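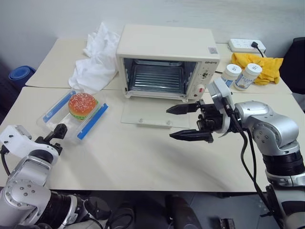
第668号

トースターの掃除の話を書く。前の号の終わりに次はパンの話にすると書いたが、パンの前に焼くほうを片づけることにした。

うちのオーブントースターは小さいクリーム色のもので、Skasidardという古道具屋で買った。使い始めて9年になる。買ったときから新品ではなかったので、本当の年齢は知らない。角ばった箱の形で、正面の右側に操作部があり、上に小さな黒いつまみ、下に赤っぽい橙色の印がついた丸いつまみがある。中は金属の壁で、網は細い棒が横に並んだだけのものだ。うちに来てから故障は一度だけで、そのときは電源コードの付け根を直してもらった。直したのは階下に住むÞórarinn Hedegaardで、お礼に食パンを一本焼いて持っていった。

掃除は白い天板のテーブルでやる。テーブルを2台くっつけて並べ、手前の台の奥寄りにトースターを置く。台所の棚の上でやっていたころは、扉を開けると前に場所がなく、腕を浮かせたまま中を拭くことになって肩が疲れた。テーブルの上なら扉を手前にいっぱいまで倒して、そのまま天板に寝かせておける。この機種の扉は開くと平らになるので、前に扉一枚分の奥行きを空けておく。新しく買う人は幅と高さだけ測って帰ってくることが多いが、扉を開けたときの奥行きも測ったほうがいい。私は測らずに買い、最初の置き場所では扉が途中までしか開かなかった。

順番は次のとおり。

まずプラグを抜く。電源タップは奥のテーブルの壁際に置いていて、ほかのものも挿すことがあるので、コードを手でたどって確かめてから抜く。前に一度、違うほうを抜いて卓上の灯りが消えた。黒いコードはどれも同じに見える。荷札でもつけようと思いながら、つけていない。

次に冷めるのを待つ。朝食のあとすぐにやるなら、お茶を一杯飲み終わるくらいでは早い。洗い物を全部済ませて、布巾を干して、それから触る。

網を引き出す。奥で少し引っかかるので、手前を軽く持ち上げて引く。外した網は流しに持っていき、ぬるま湯に食器用洗剤を溶かしたものに浸けておく。焦げたチーズは一晩浸けても取れないことがあり、そういうときは木のへらの角で押す。金属のたわしは使わない。以前の網はたわしでこすりすぎて表面がざらざらになり、その後はかえって焦げがつきやすくなった。替えの網はBrøndumという金物屋に取り寄せてもらった。部品番号が2519で、これは本体の裏にも説明書にも書いていない。店の人が古い台帳をめくって見つけてくれた番号だ。同じものを使っている人がいるかもしれないので書いておく。

網を浸けている間にパンくずを出す。うちのは底の受け皿が固くて抜けないため、乾いた刷毛で手前に掃き出している。刷毛はもともとペンキ用に買ったもので、使わないまま台所に来た。毛が柔らかすぎると隅のくずが動かない。固いほうがいい。

くずを出し終わったら中の壁を拭く。固く絞った布で奥の壁、左右、天井の順に拭く。ヒーターの棒には触らない。油の跳ねは奥の壁の下のほうに集中していて、これは厚揚げを焼くせいだと思う。一回で落とそうとせず、濡らした布をしばらく当てておいてから拭くと力がいらない。洗剤を使った場合は水拭きを二度する。一度だと次に焼いたときに匂いが出る。

扉のガラスは最後にする。先に拭いても、中を掃除している間に袖が当たってまた曇る。倒したままのガラスに体重をかけないように、左手は必ずテーブルのほうに置く。手前の縁の近くに小さな銀色の金具が二つついていて、その周りに茶色い汚れがたまる。綿棒で取る。布だと金具の脇まで届かない。ガラスが乾いたら一度閉めて、窓の光に透かして筋が残っていないか見る。残っていればもう一度開けて拭く。二度目も残っていたら、その日はそのままにする。

外側は水拭きだけで済ませている。上の右の角に白黒のバーコードのシールが貼ってあって、はがそうと思えばはがせるのだろうが、ずっとそのままだ。古いシールは途中でちぎれて糊だけ残ることがあるし、残った糊にはほこりがつく。きれいに貼りついているうちは触らないことにした。操作部の上のほうの小さなラベルも同じで、拭くときは布を端から当てず、真ん中からそっと押さえるようにしている。

布のこと。白いのと黄色いのを使い分けている。白は仕上げ用、黄色は途中の汚れたところ用と決めた。決めた当初はきちんとたたんで置いていたが、使っている間はどうしても丸めたままになる。白いほうは大きいので、左の奥に丸めて置くと壁に寄りかかって山になる。黄色いほうは右の奥で、電源タップの前あたりに落ち着く。濡れた布をタップのそばに置くのはよくないので、そこに置くのは乾いているときだけにして、濡れたら流しの縁に掛ける。この決まりはときどき破る。破ったことに気づいたら移す、という程度で続けている。

右側には白いボトルも並べてある。白いキャップに青と白のラベルのもので、大きさが少し違う。似た見た目のボトルを並べておくと取り違えるから、使うときは毎回ラベルを読む。読むのは面倒だが、読まずに使って拭き直すほうがもっと面倒だった。

左の手前には透明な保存容器がある。長いほうの辺に沿って青いシリコンの帯がついている型で、弁当にも残り物にも使える。いま入っているのはおもちゃのハンバーガーで、上のパンには白いごまがついていて、レタスと肉と下のパンまでちゃんと層になっている。よくできていて、焼き色もうちのトースターで焼いたパンよりいい。

保存容器はトースターと関係がないようで、うちではかなり関係がある。夜に残ったものを容器に入れておいて、翌朝トースターで温めるからだ。もちろん容器ごとは入れない。中身を耐熱の皿か、折ったアルミ箔に移す。以前、うちに泊まった友人のOluf Kirkegaardがふたつきの容器をそのまま入れようとして、手前で止めたことがある。彼の家では電子レンジしか使わないそうで、温めるとなったら容器ごと入れる癖がついていた。それ以来、泊まり客には先にパンを焼いて出すようにしている。

青い帯のある型の容器を洗うときは、帯のところだけ別に気をつける。シリコンは匂いを吸う。カレーを入れたら、その日のうちに洗っても翌日まで匂う。重曹を溶かした水に浸けて、よく乾かすとだいぶ薄くなる。外に干すのも効くが、Esnessは風が強くて、軽いものを窓辺に置くと飛ぶ。先月は容器の蓋が一枚、中庭まで落ちた。割れてはいなかったので洗ってまた使っている。

掃除が終わってから網を戻すとき、向きを間違えやすい。前後が対称に見えて、片側だけ端の曲がりが深い。深いほうが奥になる。逆に入れると扉を閉めたときに網の端がガラスに触れて、かちりと小さい音がする。音がしたら入れ直す。

戻したら何も入れずに少しだけ加熱する。中に残った水気を飛ばすためで、この間は台所の窓を開けておく。少し焦げくさい匂いがしても、次に使うころには消えている。匂いが残るときはたいてい奥の隅に拭き残しがある。

そのあと試しに食パンを焼く。うちの設定で、冷えた状態から厚切り一枚に8分かかる。掃除の前はもう少しかかっていた気がするが、測っていなかったので比べられない。次からは前にも測っておく。焼き色のむらは相変わらずで、左の奥がよく焼け、右の手前が白い。途中で一度、パンの前後を入れ替えている。むらについては網の高さを変えたり、アルミ箔を敷いたりもしてみたが、入れ替えるのがいちばん早い。

掃除の間隔は、以前は気がついたときだけだった。いまは月が変わったらやることにしている。9月は旅行に出ていて飛ばしたので、今回はいつもより汚れていた。奥の壁の下のほうは二か月分の油が固まっていて、布を当てて待つのを三回繰り返した。飛ばすとこうなる、とわかったのはよかった。

旅行の話も少しだけ書いておくと、行き先はSullumで、借りた部屋の台所にもトースターがあった。扉が横に開く形で、私には使いにくかった。右利きの人間が左手で扉を押さえながら皿を出すことになり、二日目の朝にジャムの瓶を肘で倒した。瓶は無事で、ジャムは少し床に落ちた。網がきれいだったのは感心した。前の客が洗ったのか、部屋の持ち主が洗ったのかは聞いていない。

前の号に、網の代わりに天板を敷いて焼いたらどうかというお便りをもらった。やってみた。パンの底がしっとりして、私はあまり好きではなかった。チーズをのせたものや、油の出る魚には合うと思う。天板は網より洗うのが楽で、この点ははっきり上だ。もし毎日魚を焼く家なら、私も天板にすると思う。

次の号でパンの話をする。小麦粉を変えたので、その分の水加減を書く予定。粉の袋はまだ半分残っている。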